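Ludstead Hand Tool, two-finger, wrist-view
Product notes, revised December 19, 2025

## What it is

The Ludstead is a hand-held two-finger gripper with a camera fixed behind the fingers. An operator carries it through a household task; the recorded view and finger aperture become training data for an arm carrying the same fingers. There is no teleoperation link and no leader arm. The tool is sold singly or as a left and right pair, and the pair is the configuration used for all results on this page.

The finger set is matte black plastic on black brackets, fixed with hex-socket screws. Replacement fingers are sold in pairs only. Mixing an old finger with a new one shifts the closing line and invalidates the aperture calibration.

## Method

The results below come from the Jumano bedroom protocol, a set of cloth and small-object tasks performed on and beside a made-up bed. Jumano was written to test one question: does a policy trained on hand-carried demonstrations lose accuracy on soft goods when the background is left uncontrolled? Earlier protocols cleared the room or hung a curtain. Jumano leaves the working floor as it is, with people, furniture and appliances at whatever distance they happen to be.

Cloth is the harder half of the set. A garment has no fixed grasp point, and once the fingers close, much of the evidence for a good grasp is hidden by the fingers themselves. Operators are instructed to pinch a gathered fold, lift clear of the sheet and hold before moving off. The hold gives the annotator an unambiguous closed-aperture interval.

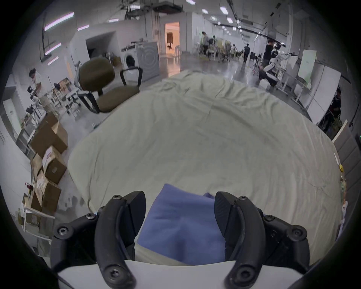
Ikivden's integration group wrote back on the draft that the hold was the one part of the protocol they would drop. Their policies learned the pause along with the grasp and hesitated over every garment, and they asked whether the interval could be labelled and trimmed before training.

It can. From the May firmware onward, the recorder writes a hold flag whenever the aperture is steady and the tool is near stationary. Trimming is off by default. Labs that want a faster policy should trim at export and keep the untrimmed recordings, as the flag threshold may be changed later.

## Result

The reference set contains 4,000 demonstrations. Of these, 3,000 were recorded with the background uncontrolled and the remainder with a plain curtain behind the bed. Two policies of identical architecture were trained on equal-sized subsets, one per condition, then evaluated over 44 trials each on an Iwasaki bench arm.

- On cloth pick-up, the uncontrolled-background policy matched the curtain policy when the curtain was in place and outperformed it when the curtain was removed.
- On small rigid objects, the two policies could not be separated at this trial count.
- On cloth placement, both policies were weak. Most failures were late releases, with the fabric still caught at the fingertips as the arm withdrew.

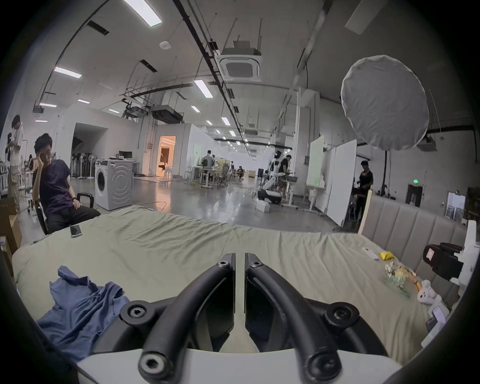 The late-release failures are attributed to the finger pads. Standard pads are flat and favour grip over clean release. A low-friction pad is available as an option, but it has not been run through the full Jumano set and no placement figures are offered for it.

## Limits

The evaluation used one arm model, one bed and one sheet colour. Transfer to patterned bedding is untested. Operators were experienced with the tool; recordings from first-time users show greater wrist rotation and should be filtered separately.

## Supply

Each tool ships with one finger pair, one calibration block, a hex key and a hard case. Lens centring is set at the factory and should not be adjusted in the field. Spare pads come in packs of 5. Academic orders carry a lead time of up to 5 weeks. The Jumano task sheets and export scripts are included with any order and licensed for internal research use.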